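The Clearing

Eleri Gittins got to her aunt's flat at half past eight on the Thursday and found the key where the letting agent had said it would be, on the ledge over the meter cupboard. She had the flat until the end of August. There was a lift, but it wanted a fob she didn't have, so she carried the flat-packed boxes up in two trips and stood in the hall until her breathing settled.

Her aunt had kept everything in good order. The coats were on hangers, the bills were in a drawer, and the drawer had a label that said BILLS. Eleri opened it first. The last statement from the Prastik building society showed a balance of 1,855 pounds. She put it in her bag and made tea in the only mug that wasn't packed away.

Nandi Lekota from the flat below came up at ten. She was wearing slippers and carrying a cake tin.

"You're the niece," she said.

"One of them."

"The one who wrote letters."

Eleri said she supposed so. She had written at Christmas and on birthdays, and not always then. Nandi put the tin on the windowsill and looked about the room.

"She wanted me to have the wool box," she said. "I don't know if she put it down anywhere. I'm only saying what she told me."

"Which one is the wool box?"

"Wood on the front. Black wire round the top."
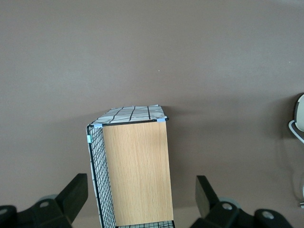 Storage cube with a wood-grain front and a black wire rim.

It was behind the bedroom door. Eleri brought it through and they went into it together. On top were the needles, tied in pairs with elastic bands, and then a grey sleeve with no jumper attached to it. Under that was an envelope with Nandi's name on the front in blue biro.

Nandi held it for a while before she opened it. There were three ten-pound notes inside and a slip of paper.

"Thirty pounds," she said. "That's the taxi."

"What taxi?"

"To the hospital, when she had her eyes done. I told her to forget about it. That was two years ago." She read the slip again and passed it over. It said, You said forget it but I didn't. M.

Eleri gave it back. She asked whether her aunt had been lonely, which she had been meaning to ask someone for most of the week.

"Some days," Nandi said. "She had the radio. She had Mr Wattanapong on the ground floor for cards. She didn't like the winters."

"She never said."

"Did you ask?"

Eleri went to fill the kettle. When she came back Nandi had taken the lid off the tin and was cutting the cake with a ruler, the knives being at the bottom of a box somewhere. They ate it standing at the window. Across the road a van from Bralis was trying to park in a space that was too small, and they watched until it gave up and drove off towards Unberg.

After that they did the kitchen. Nandi wrapped and Eleri wrote on the boxes.

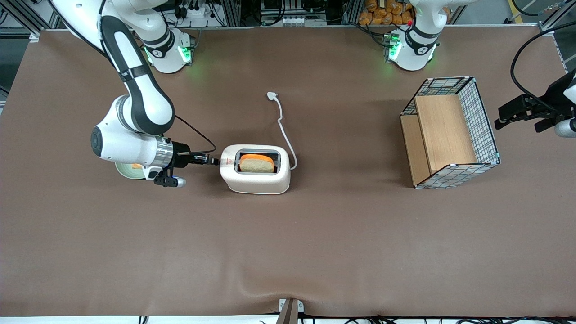 Most of it was going to the charity shop by the station, who would send a driver before six. Nandi wanted nothing else for herself. She picked up a jug, turned it over to look at the bottom, and wrapped it like the rest.

"She paid fifty pence for that," she said. "She told everyone who came in."

Eleri unwrapped it again and put it by her bag.

By four the cupboards were done. The driver came early, a boy with a cold, and he took the boxes down in the lift with a fob of his own. Eleri signed for them. Nandi picked up the wool box and held it against her hip.

"I'll finish the jumper," she said. "It's only a sleeve, but I know the pattern. What size are you?"

Eleri told her. Nandi nodded and went down the stairs slowly, one hand on the rail, and Eleri stood at the top with the empty cake tin until she heard the door below open and close. Then she remembered the tin wasn't hers, and went down after her.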